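首页 > 效果器 > 延迟与磁带模拟 > Prolard Curus

Prolard Curus 卡带质感延迟单块

店内售价：871 元
状态：有货
品牌：Prolard
型号：Curus
页面更新：2018年10月

Prolard 给 Curus 写的宣传语是“把卧室录音的灵魂装进一只铁盒”。灵魂的事我们没法验货，铁盒倒是铁的，漆面均匀，四颗底盖螺丝拧得很紧。下面按 Yadav 乐器的老规矩写：厂家说了什么，我们在店里听到了什么，哪些话建议打折听。想看原版宣传文案的可以去厂家的页面，那边形容词比较多。

它是什么

一只单声道的延迟效果器，主打磁带机味道：重复的声音一遍比一遍暗，音高有轻微的晃动，输入推大了会发毛。适合木吉他、清音电吉他、小合成器，还有那种刻意唱得离话筒很近的人声。过去几年本地几支做独立流行的乐队都在找这种声音，有的去收旧卡座，有的在电脑里叠插件，有的干脆把整首歌外放出来再用手机录一遍。Curus 想做的事跟这些办法差不多，踩一脚就有，代价是你能调的地方比它看上去少。

厂家把它归为“模拟延迟”。我们打开过一台样机，信号的直通路径确实是模拟的，延迟部分由一颗数字芯片完成，晃动和高频衰减也在芯片里算。这种做法很普通，声音也不见得差，只是包装盒正面那个大大的 ANALOG 字样，读的时候请自动缩小一号。

旋钮和开关

时间：顺时针加长。最短的位置接近合唱，最长的位置还算清楚，再往后就没有了。想做长段落循环的请去看别的产品。

反馈：过了两点钟方向会自激。自激的声音偏中频，有点像水壶，有人喜欢。往回拧它会慢慢收，收得比你以为的慢，现场要提前动手。

混合：全湿的时候仍然漏一点干声。厂家回复说这是“有机的设计”。我们把它记在缺点那一栏。

磨损：这只旋钮是卖点。往左是新磁带，往右是在车里晒过几个夏天的磁带。前半段很细腻，后半段变化很陡，差一点点就从怀旧变成故障。建议在上面贴个标记。

模式：六档旋转开关，名字分别叫 Ferric、Chrome、Attic、Bus、Rain 和 Null。 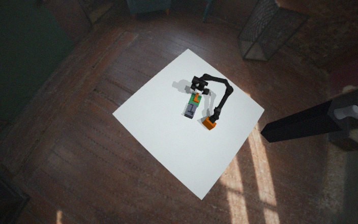 六档里真正拉得开距离的，我们认为是 Ferric、Attic 和 Bus。Ferric 最干净，拿来垫在分解和弦后面很舒服。Attic 切掉了很多低频，人声过一遍立刻退到房间另一头。Bus 带压缩，鼓机进去以后整个粘在一起，是店里试得最多的一档。Chrome 和 Ferric 的区别，我们蒙着眼睛试了一下午，猜对的次数不足以让人骄傲。Rain 在尾音里加了一层沙沙的底噪，单独听挺有气氛，一进混音就只剩下噪声。Null 按说明书的讲法是“留给你的一档”，效果等同于关掉磨损旋钮。

所以六档这个数字，看看就好。

踩钉有两个。左边是开关，右边短踩是打拍，长踩是让磁带“停转”，音高往下掉，松开再慢慢爬回来。停转做得不错，是整台机器里最像真东西的部分。打拍没有细分选项，想要附点八分音符得自己踩出来。踩钉动静偏大，离话筒近的时候会录进去。

接口与供电

输入、输出各一个，标准大插头。没有立体声，没有 MIDI，没有表情踏板口。侧面那个小孔是厂家升级固件用的，到目前为止厂家没有放出过任何固件。

供电用常见的中心负极单块电源，电流要求 100 毫安。不附电源，也不能装电池。和数字效果器串在同一路非隔离电源上会有高频哨音，换隔离电源后消失。这一条说明书里没写，请务必当它写了。

旁通是缓冲式的。盒子上印的是“透明旁通”，这个词在我们看来什么都没有承诺。单独用听不出毛病，前面如果接了老式法兹，法兹的脾气会变，最好把 Curus 往后放。

适合谁

在家里录歌、手上只有一只动圈话筒和一张入门声卡的人，会很快从它身上得到好处。干巴巴的人声走一遍 Attic，磨损放在三分之一，混合放低，基本就能听了。用力气最少的办法得到一点年代感，这是 Curus 最拿得出手的地方。

做现场的乐手请先来试。它在耳机里很迷人，到了小酒吧的音箱里，那些细微的晃动会被贝斯吃掉，剩下的主要是高频变少。我们借给过一支三人乐队用了两场，吉他手的意见是“台上感觉很好，台下没人听见”。他们后来把混合拧到超过一半，台下总算听见了，台上又觉得跟不上拍子。

已经有一台还能走带的旧卡座的人，可以不买。接线麻烦一点，声音更好，而且坏起来的方式更多样。

至于“买了它就能写出那种歌”，这话是从去年一篇乐评里传出来的，厂家现在把它印在了折页上。那篇乐评写的是一张在出租屋里录完的唱片，里头的好处有一大半来自和声写得聪明，再有一部分来自那间屋子的瓷砖地。延迟当然也有，可是把它全关掉，那几首歌也还站得住。我们店里卖效果器，这话说出来对生意没什么帮助，但隔三差五就有人拿着手机放那张唱片，问要买哪一只才会变成这样，回答起来总是很为难。
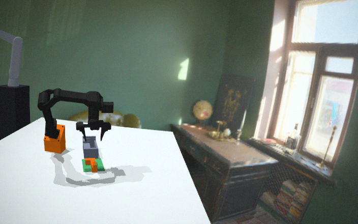
渲染图：白色桌面上的黑色机械臂与蓝灰色敞口小箱

和 Dromavance 比

来问 Curus 的人，多半也在看 Dromavance 的那只同类延迟，所以放在一起讲。

Dromavance 的尺寸大一圈，旋钮多，带立体声输出，打拍可以细分。声音更干净，晃动的速度和深度能分开调，想做得含蓄也可以，想做得夸张也可以。它的毛病是菜单，许多功能要按住一个钮再转另一个钮，说明书不在手边就只能靠运气。价格也明显高出一截。

Curus 没有藏起来的功能，所见即所得，拿出来两分钟就会用。磨损这一个旋钮同时管着晃动、衰减和失真，三样东西绑在一起走，省事，也因此没有商量的余地。喜欢晃动但不想要失真的人会很恼火。我们向厂家提过，回复是“真实的磁带也不会给你选择”。真实的磁带也不卖这个价钱。

如果只看人声，我们选 Curus。如果主要是吉他，而且要带去排练和演出，多花的钱放在 Dromavance 上比较踏实。两只都要的客人也有，我们不拦着。

噪声、做工和一些零碎

底噪在延迟类里属于中等偏上，磨损开大后会随反馈一起堆积。厂家公布的信噪比没有注明测试条件，我们就不抄在这里了。

旋钮帽是塑料的，手感偏松，运输途中容易蹭到。指示灯是琥珀色，亮得过分，暗场里相当扎眼，有客人拿指甲油涂过一层，效果还行。

机身重量约 19 两，厂家标的是“轻盈”。放在板子上不算沉，装进琴包侧袋能感觉到。底部没有贴魔术贴，附赠的橡胶脚垫黏性很差，建议直接不用。

第一批货里有几台的模式开关在 Attic 和 Bus 之间会卡一下，转过去时爆一声。厂家说后续批次已经换了开关。我们手上这批每台都转过，没碰到，不过“换了开关”这件事从外面看不出来，真遇到就拿回来。

店里常用的几组设置

贴耳人声：Attic，时间最短，反馈全关，混合十点钟，磨损九点钟。没有明显的回声，声音会变窄，像隔着一层布。

黏鼓机：Bus，时间最短，反馈略开，混合过半，磨损十二点。注意输入电平，鼓机输出大的要先降，不然军鼓会碎。

慢歌吉他：Ferric，时间按歌的速度打拍，反馈十点钟，混合九点钟，磨损不超过十点。再大音就不准了，和人声放在一起会打架。

结尾停转：随便哪一档，歌的最后一个和弦长踩右钉。一张唱片里用一次就好，目前市面上的用量已经超标。

包装内容

Curus 主机一台、橡胶脚垫一组、折页说明书一份、贴纸一张。说明书的中文部分是机器翻译的水平，“反馈”译成了“意见”，照着看会有些哲学。Yadav 自己重写了一页纸的中文说明，在本店购买的随机附上，其他渠道买的来店里也可以拿。

试听与退换

店内有一台常开的样机，接在一台清音小箱上，旁边有耳机和一支动圈话筒。请尽量带自己的琴或者自己的歌来试，用店里的琴听到的效果，回家未必复现。网上的试听视频大部分在后期又加了混响，包括厂家自己的那一支，听的时候心里有数就好。

外观无损、附件齐全的可以退换，贴过魔术贴的按二手折价。保修由 Prolard 承担，需要寄回厂里，往返时间厂家写的是“很快”，我们的经验是比这个长。急着用的话，可以问店里有没有能借的替代机。

常见疑问

能不能接在调音台的辅助通道上？能，但全湿漏干声的问题在这种接法下最明显，会有一点梳状滤波的味道。人声上勉强可以接受，原声吉他上不太行。

能不能接合成器？单声道的可以直接进，先把输出调小。立体声合成器只接一边的话，左右声像类的效果全部作废，别怪延迟。

贝斯呢？Ferric 和 Bus 可以，Attic 会把低频切到只剩手指声。

放在失真前面还是后面？我们习惯放后面。放前面也有人用，磨损开大后会很脏，而且每个音的脏法不太一样，录音时不好拼接。

以后会不会出立体声版？厂家在折页上写着“敬请期待”。同一行字在他们上一只产品的折页上也有，那只产品现在还是单声道。

库存不多，下单前请先打电话或留言确认。二手样机偶尔会有，不预留。

相关分类：延迟 / 磁带模拟 / 人声处理 / 单块电源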